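Finishing a tabletop: oil or hardwax, and how long before use?
Lurkwood Forum > Wood and Finishes > Tables and worktops

benoit_delorme
Joined in December

Hello all. I am new here and English is my third language, so please forgive the mistakes. I have bought a secondhand dining table, solid wood, and the old finish is gone in many places. I have already sanded it by hand with 80 grit, and it took me two evenings. Now I hesitate between a simple oil and a hardwax oil. I have two small children who eat at this table, and they are not gentle with it. My questions are: which product forgives more, and how many days must I wait before we put plates on it?

I should say also that I want to keep the warm color. My wife likes that the grain is visible in thin streaks, and she does not want a thick shiny layer, like on the table of her parents.
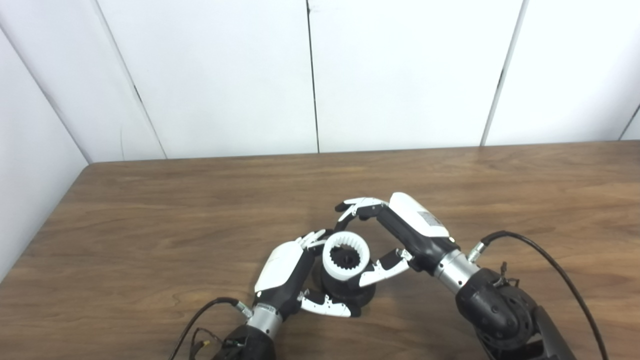
The shop near me has only Tondis oil and one hardwax from Fevach. The man in the shop said they are the same thing, but the price is very different, so I do not believe him completely.

temi_edet
They are not the same thing. Oil goes in and stays in. Hardwax goes in a little and leaves a thin film, and this film is what saves you from juice and yogurt. With kids I would take the hardwax and not think more about it.
Please don't stop at 80 though. You will see every scratch the moment the finish goes on. Go to 120, then 180, vacuum well between.

LindsayR
Going to disagree with Temi on the product. Hardwax is great until somebody parks a hot pan on it, and then you have a white ring and a patch that never quite blends. Plain oil you just rub back and re-oil, ten minutes' work. Our kitchen table has had nothing but oil and it still looks fine.

temi_edet
Ten minutes every how often?

LindsayR
Twice a year. OK, three times if we've had people over a lot.

temi_edet
So this is my point. A parent of two small children will do it once and then never again.

benoit_delorme
Temi, I am afraid you know me already. But I did not understand the repair part. If I have a white ring in the hardwax, I must sand the entire top again?

rawiri_r
No, you can spot repair it. Grey pad, a bit of the same product, work it outward and buff. Lindsay is my sister and she has been wrong about this for years. She tried it once with a pad that was far too rough.

LindsayR
The pad was fine, Rawiri.

trinh_t
Hello Benoît. I did my own table with the Fevach. Two coats, very thin. The mistake I made is that I put too much on the first coat, and it stayed sticky in the corners for more than a week. You should wipe until it looks like there is nothing left. After this I waited one night between the coats.
For plates, I waited three days. For water and cleaning, I waited two weeks. It is written on the can also, but in very small letters.
One more thing, lay the rags flat outside to dry. Do not leave them in a ball in the bin, they can start a fire.

benoit_delorme
Thank you Trinh, I did not know this about the rags. I have an old Shezi sander from my neighbor, is it better to use it for the 120 and 180, or continue by hand?

rawiri_r
Machine for the 120, then finish by hand along the grain with the 180. Check with a lamp held low from the side, because you won't see the swirls from above.

temi_edet
Agree with this. And test your product on the underside first, to see how dark it becomes. Hardwax can make it more yellow than you expect.

benoit_delorme
I will test both on the underside, the oil on the left and the hardwax on the right, and my wife will choose. I come back to write the result when it is dry.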